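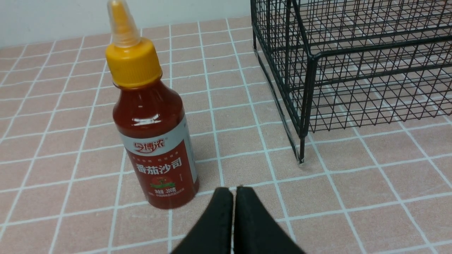
Hi Joelle – we've had a good stretch at Tamihana since the last report, and I'm happy to say the arm is finally doing the job we asked you for money to try, which is taking single items off the packing bench and putting them in a wire basket so that Fletcher's crew don't have to reach and twist for every one. We're still on one product at a time. The one we keep coming back to is the squeeze bottle of tomato sauce, the 200 gram one with the yellow screw cap and the pointy nozzle, and it's a good teacher! The shoulders are round and shiny, the nozzle is narrow, and the fingers have to come in low at the label if they're going to get a decent hold. Going for the cap was our first idea and we've dropped it.

## Where the work is up to

The log stands at 3243 tries, all on the bench and all with a person nearby. I know you asked for a success rate and I'm going to hold off until the November report, because we changed the grip height partway through and the early tries would make a mess of the average. What I can tell you is that the kinds of failure have changed. At the start it was mostly knocked bottles. Now it's mostly the arm getting to the basket and catching the wire on the way over the rim, which looks dramatic and makes a horrible noise but doesn't hurt anything.

Raphaël Guillot at Gokden has been very patient with us. He came out on a Thursday and stayed well past five to redo the path over the basket, and he's talked us out of buying a second wrist camera (I'd pencilled one in, so there's a bit of money back in that line). His view is that we get more from moving the basket about and letting the arm see it at odd angles. We've been doing that, and we also shift the bottle between tries, sometimes only by a tile or so.

The pink tiles have been handy for that. Úna worked out that you can call out a starting spot by tile and grout line, so whoever's resetting just says "two over, one back" and there's no tape to peel off at the end of the day. I'd budgeted for a printed mat. We didn't order it. 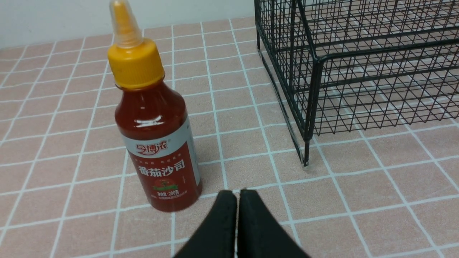
Resetting is the part I underestimated, to be fair. Every try needs someone to put the bottle back, check the basket hasn't crept, and press go, and for the first few weeks that was dull enough that people were drawing straws over it. We've now split it into shorter turns and folded it into the light-duties roster. Two of the people on that roster are coming back from shoulder injuries, and they've told me they'd much sooner be doing this than sorting invoices in the office.

## What it's changing for the crew

There are 18 people on the packing floor and I've now sat down with all of them, usually over a cuppa, once or twice in the car park. I promised you the real picture and not the polished one, so:

Most people are fine with it and a few are keen. The keen ones tend to be the ones who've had a go at driving the arm by hand. Fletcher Donnelly was dead against it in the beginning (he'll tell you so himself) and he's still not sold on the speed, but he's started asking when it can do jars, and he's the one who pointed out that the crew turn a bottle label-out without thinking about it and the arm doesn't. Our customers like labels facing out. I hadn't written that into the brief for Gokden at all, so it's gone in now.

The worry I hear most is hours. Stornis, who run the site, have put in writing that nobody's hours will be cut during the trial, and that helped. It doesn't say anything about afterwards. I've asked for that conversation to happen before the trial ends and I'd be grateful if Govness would back me up on it, even just with a short email.

Something smaller came up as well. The bench with the arm used to be where people on the early shift had a yarn while they packed, and with the marked-off area around it they can't stand there any more. We've moved a packing table closer to the window and that's brought some of it back. If I were starting over I'd ask about that sort of thing before choosing the bench.

## Money

We've spent 50 per cent of the equipment line and a little less than that on training. Training will catch up next month, when four more people do the two-day course with Raphaël. Savings so far are the mat and the camera, and I'd like to move both into paid time for the resetting work, as it's been coming out of the ordinary wages budget and that isn't really fair on Fletcher. Let me know if you need a form for that or if a note from you will do.

## Next

- Finish the sauce bottle with the basket in different positions, including turned well off square
- Get label direction into the placing step
- Start on a second product, probably a jar, once Fletcher and Raphaël agree on which one
- Meet with Stornis about hours after the trial
- Úna Ó Conaill to write up the resetting steps so new people can follow them without one of us standing there

You're very welcome to come and see it. Mornings are better, before ten if you can manage it, and wear closed shoes or they won't let you on the floor.

Cheers,
Tegan Whitelaw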